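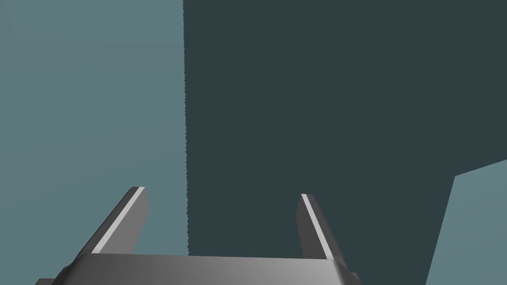 Tolerance

Karlijn Hendriks opened the Vuketti meter at the bench and wrote down the reading, 841, before she touched anything. The case had come from the pump house at Postma with a note asking for recalibration. The permitted figure was 800.

She ran the reference flow through it twice. Both times the meter agreed with the bench to the second decimal. The meter was correct. The water was going somewhere.

The form had no field for this. It offered Pass, Adjust and Replace. She selected Pass, and under Remarks she typed that the excess was real and that the line should be walked between valve 2 and valve 5.

Rudo rang within the hour. He managed the line for Cleltunex and had a pleasant, level voice.

"We need it to read 800," he said.

"It reads what passes through it."

"The last technician adjusted it."

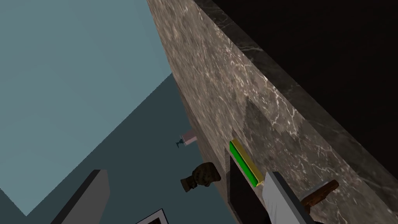

She pulled the service log while he waited. The seal had been changed in December, with no test sheet attached and an offset entered by hand. The offset had since been cleared, also by hand, and neither entry was signed. She read him both lines.

He was quiet for a time – she could hear a pump running behind him, slightly out of balance.

"Who cleared it?" he asked.

"The log doesn't say."

She closed the case, fitted a new seal and copied its number onto the sheet. Then she dated it 29/06/2023, signed her full name and put the meter on the outgoing shelf.

"Send it back as it is," Rudo said, and asked her which valve to start from.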